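4. Packaging and the short-life lunch: results from the Kerkcombe household survey

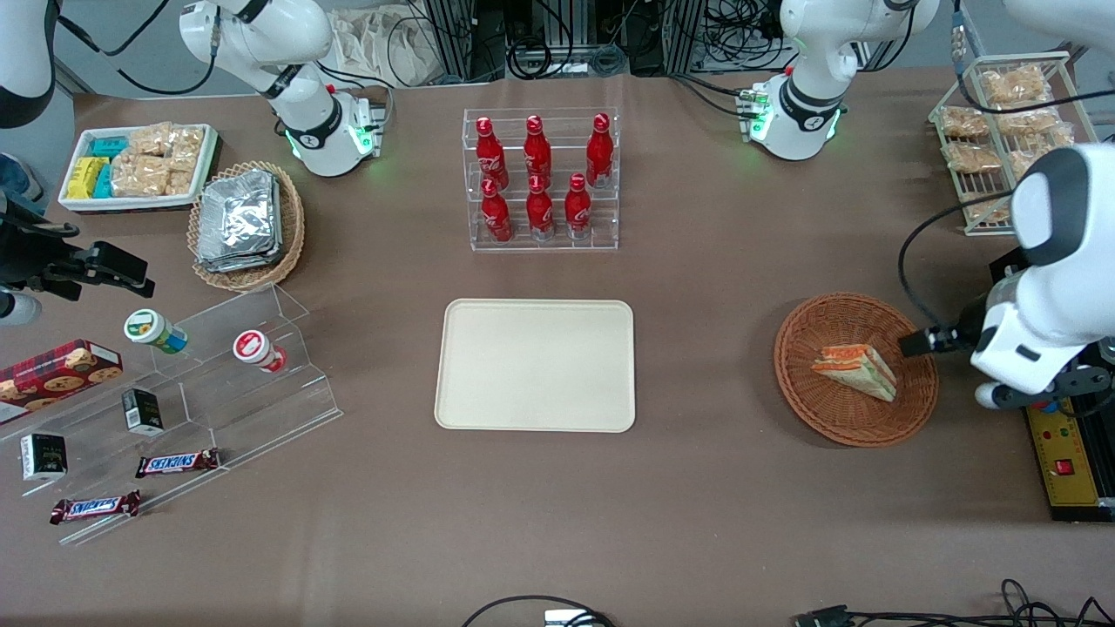 Figure 1. Snacks and drinks on a table, with a wrapped sandwich in a wicker basket.

The survey asked households in Kerkcombe what food they had thrown away in the previous seven days, and why. Section 3 dealt with food cooked at home. The present section deals with food bought ready to eat and meant to be eaten on the same day or the day after, which we call short-life lunch food. The category covers filled rolls, salads in tubs, cut fruit, sushi, cold pasta and sandwiches. A triangular sandwich in clear plastic, such as the one in Figure 1, is the item most people named first when asked to think of this kind of food, and it was also the item they threw away most often. Crisps, biscuits, canned drinks and chocolate were left out of the category, as they keep for weeks or months and were hardly ever reported as waste.

4.1 Respondents and returns

Diaries were sent to households in the town and in the two villages of Lewis Road and Parno, which share its shops. We received 541 usable diaries. Between them they recorded 2,681 purchases of short-life lunch food, of which 1,738 were sandwiches or filled rolls. A diary was treated as usable if it had been filled in on at least five of the seven days and if the purchases page and the waste page could be matched. Diaries with a blank waste page were kept only where the household had ticked the box saying that nothing had been thrown away. This rule removed a number of diaries that may have been honest records of a week without waste, and the figures for the least wasteful households should be read with that in mind.

The sample is older than the town as a whole. Households with a student or an apprentice living at home are thinly represented, and people who buy lunch near their work but live elsewhere are not represented at all. The second group matters for this section more than for the others. The manager of one shop near the station told us that most of her lunch trade is done with people who arrive by train, and none of these people could have received a diary.

4.2 Where the food was when it was thrown away

We had expected most waste to happen in the home fridge. For salads and cold pasta it did. For sandwiches and rolls the pattern was different, and the largest share was thrown away from bags, cars, desks and work fridges. Respondents often wrote a short note next to the entry. Many of the notes described the same course of events: the food was bought in the morning, the person was offered something else at midday, and the sandwich was carried home and put in the bin that evening. A few people said they had put the sandwich in the fridge at home and thrown it away two or three days later, which moves the waste to a different place in our tables without changing its cause.

Food left over from meetings and small gatherings forms a separate group. It was recorded by fewer households but in larger amounts. The buyer in these cases was usually buying for other people and did not know what they would want. Several notes mention that guests took the crisps and the drinks and left the sandwiches. One respondent, who buys for a monthly club meeting, wrote that she had stopped ordering egg altogether and that the waste had not gone down, as people now left the cheese.

4.3 Reading the date

The diary had a column for the date printed on the pack. It was filled in for fewer than half of the items thrown away, and in many cases the respondent had written "old" or "gone off" in its place. Where a date was given, it was nearly always a "use by" date, as would be expected for chilled food. We compared the printed date with the day on which the item was thrown away. Sandwiches were commonly thrown away before the date had passed. Salads were commonly thrown away after it.

In the follow-up interviews we asked people how they decided that a sandwich was no longer good. The bread was mentioned far more often than the filling. People looked for dry edges and pressed the bread with a finger through the wrapping, and some looked at the cut side to see whether the filling had made the bread wet. The date was mentioned less often than we had assumed, and chiefly by people who had children under school age. Older respondents tended to say that they could tell by the smell, although this requires the pack to be opened, and a pack that had been opened was seldom kept afterwards.

Clear wrapping appears to work in two directions. It lets the buyer see the filling in the shop, and interviewees said they would not buy a sandwich they could not see. At home the same wrapping shows every change in the bread, and some of the food thrown away before its date may have been safe and pleasant to eat. We have no way to test this with the present data.

4.4 The Ikavano labels

During February the Ikavano shop in Kerkcombe tried a larger date label on its own range of sandwiches. The label gave the day in words and was placed on the front of the pack. The trial lasted 18 days. It was run by the shop for its own purposes and we were told of it only after it had begun, so the diaries do not record which households had bought a labelled pack. We can say only that households who named Ikavano as their usual shop did not report less sandwich waste in that month than in the month before. The label may still have had some effect on what people chose from the shelf. The shop kept a record of its unsold stock and has agreed to share it, and we hope to report on this separately.

4.5 Limits of this section

Three points should be kept in mind. The diary asked for items and not for weights, so half a sandwich and a whole one were entered in the same way unless the respondent chose to add a note. Packaging was not recorded in a fixed form, and our remarks on clear wrapping rest on the interviews alone. Lastly, the same person usually filled in the diary for the whole household, and that person will not have known about every lunch that was bought and thrown away elsewhere. The true level of waste outside the home is likely to be higher than our tables show.

The coding sheet used for the notes is given in Appendix B. Entries received after December 10, 2019 were not coded and do not form part of the totals in this section.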